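# Saludo open day, 2 November 2018

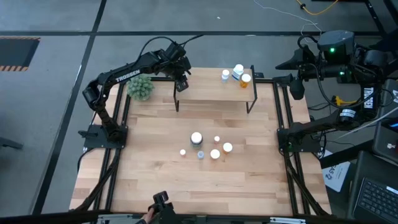 *Prirkley Woodturners & Makers — Outings Group*

So we finally made it to the Saludo timber mill! I've been on at everyone about this trip since June, when Ívar Þorgeirsson came back from visiting his sister out that way with a bag of blackwood offcuts and a flyer for the open day. Ten of us went up in the minibus, plus Ívar in his own ute because he fully intended to fill it (he did).

It's a good long drive, and we stopped in Mekia for coffee and a very average sausage roll. The bakery across the road had a queue out the door, which should have told us something.

The mill itself is bigger than I'd pictured. You smell it before you see it — that sweet, peppery sawdust smell — and then you come round the bend and there are log stacks on both sides of the road. They put us in hi-vis and earmuffs and took us through in two lots. Our guide had been on the saws for most of her working life and could tell the species of a log from the bark at twenty paces. I got one right out of five.

The main bandsaw is the star of the show. It goes through a log like it's butter and the noise gets you in the chest, even with the muffs on. They get through around 3,000 logs in a busy month. After that it's the drying kilns, where I learned I've been stacking my own boards far too close together for years. Wider gaps, thicker stickers, weight on top. I've since gone home and redone the whole rack.

My favourite bit was the glue-up room, where they make benchtops out of narrow strips. I love a butcher-block top, all those pale and darker bits side by side, and it was a treat seeing the strips sorted by colour and shuffled about until someone was happy with the pattern. Every join gets checked by running a fingernail across it. I asked about cupping and got a ten-minute answer, most of which I wrote on my hand.

Lunch was a barbie on the lawn, then the seconds shed opened and manners went out the window. Boards with a knot or a bit of wane were going for next to nothing. I came away with two lengths of silver wattle and a slab I can't lift. Parking was tight and the loos were a fair hike, so wear decent shoes.

There's talk of doing the Sostitz veneer works next. If you're keen, put your name on the sheet by the kettle, and please say whether you can drive the minibus. Ívar says he's happy to take the ute again.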